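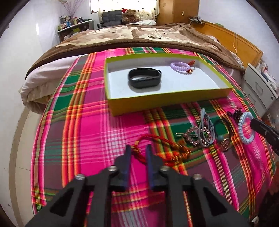
Small Accessories on the Bed

Home | Collections | Gallery | Visit | Contact

The Rasusdale Household Collection records the ordinary contents of domestic rooms as they are kept and used. This page belongs to the bedroom series and concerns personal accessories: bracelets, hair ties, clips and similar items that are worn daily and seldom have a fixed place of their own.

The series was prepared under the direction of Vilgot Bråten and is issued in connection with the display "Rooms in Use" at Lindholm Hall. Pages in the series are arranged by room and then by the surface on which the objects lie. Entries for shelves, drawers and window ledges are held separately.

Accessories, with open box
Bed with plaid cloth in hot pink, green, muted purple and brown, striped in orange, red and yellow. The box is shallow and rectangular, yellow-green outside and white within, and holds a black wristband resembling a fitness tracker together with a lilac spiral hair coil and a small reddish-orange cord. A red braided bracelet with gold-colored wrapping and a ring-shaped hair clip covered in pink faceted beads lie in front of it.

Notes on the group

Textiles. Bed coverings are entered in the catalog by main color first, followed by the colors of the bands and stripes. Small red or orange objects are easily overlooked against a covering of this kind, and readers are advised to consult the written entry together with the picture.

Bracelets and cords. Braided and knotted pieces are listed by the color of the cord. Wrapping, beads and knots are noted after it. No attempt is made to give a date or a place of manufacture unless the owner has supplied one in writing.

Hair accessories. Spiral coils, elastic bands and clips form the largest part of the bedroom series. They are entered under their everyday names - "hair coil," "hair clip" - in keeping with the practice adopted for the Murkach rooms in June.

Containers. Open boxes and trays are treated as part of the group they hold. A container receives its own entry only when it is shown empty or when it has a lid. Households taking part in the series were asked to use containers already in the home, and nothing was purchased for the purpose.

Arrangement of the series

The bedroom series comprises 19 groups, of which 5 are on view at Lindholm Hall. The remaining groups may be consulted by appointment in the Fandus Reading Room, where the full written entries are kept in the order in which they were made. Visitors wishing to compare accessories from several households should request the index by object name.

Corrections to names of objects or materials are welcome and should quote the title of the page. They are reviewed twice a year and entered in the catalog with the name of the correspondent, unless otherwise requested.

Page last revised 09/11/2019.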